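Speaker notes: Guest review scores and what they leave out
Trencombe lodging operators' day, Sat 9 March
Speaker: Reet Raudsepp

Slide 1. Scope
Say what the data is: 1,583 guest reviews from two hotels, Kitstead and Brotness. Same owner, same booking channels. Thank Povilas Sepp for the export.
No revenue figures in this talk. Refer those questions to Kartini Chong.

Slide 2. Score versus text
529 reviews carry a score and no text. They are kept in the average and dropped from the topic coding.
Point out that the overall score is entered by the guest. It is not computed from the category scores.
Pause for questions on method.

Slide 3. Topics coded
Cleanliness, bed, noise, breakfast, parking, front desk. One review can carry several codes.
372 reviews mention breakfast. Read the coding rule aloud: "did not eat there" is coded as no opinion.
Bohdan Ostapchuk coded the Brotness set, I coded Kitstead. We both coded the same 75 reviews first and settled the differences before going on.
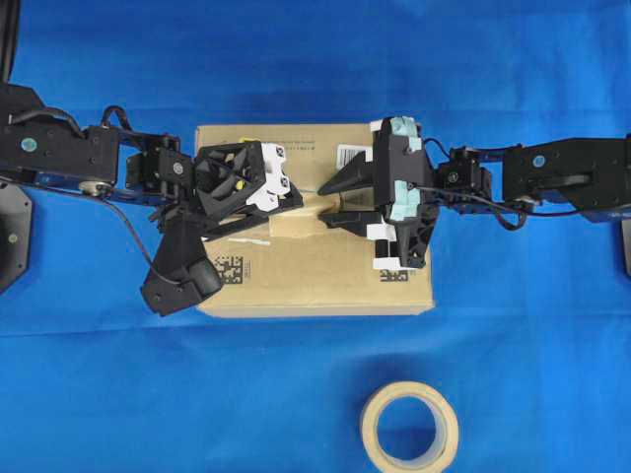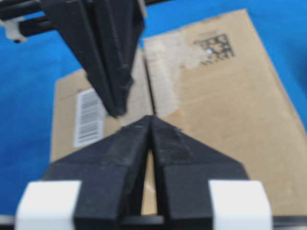

Cardboard box on blue cloth.

Slide 4. Reply times
Replies are measured from posting date to first public answer. Private messages are not in the export.
Kitstead replies from a template. Brotness writes each one by hand and is slower. Show both curves on the same axis.

Slide 5. Next steps
Repeat the export in June with room type added. Pylyp Stetsiuk has the field list.
Leave the contact slide up during questions.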